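The drinks shelf, and why I don't believe in it

Every spring some magazine tells me to decant my life. This year it was a system called Traltov, which wants all your drinks "grouped by mood" before they go back in the cupboard. My sister-in-law swears by it. I remain to be persuaded, but on 22nd May I gave it an afternoon.

Step one is a flat surface and a cloth. The kitchen worktop was full, so the lot went on the bed, on the teal tablecloth with the fancy borders. 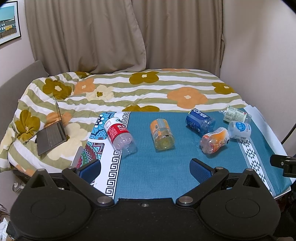 Bottles on the good tablecloth, laptop on the flowery comforter.

The book says you will "feel the groups forming". I felt nothing of the kind. Water is water. Is an orange label cheerful, or is it just orange? Agathe Bailly, who wrote the thing, gives 3 pages to this question and never answers it. She also recommends a set of Flunora trays, which I notice are sold on her own website.

I tried by colour, then by size, then gave up and had a biscuit. With everything lying on its side the labels are a pain to read anyway, and the striped, flowery quilt underneath doesn't help anyone think.
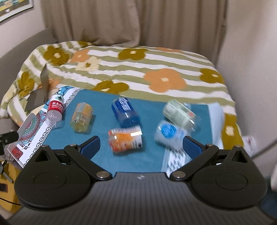

What I'm doing instead

Water at the front, everything else behind it, and no trays. I'll look again in September and see if it has held. If you've tried Traltov and it worked for longer than a fortnight, leave a comment, but I'd like to hear from someone who didn't buy the trays.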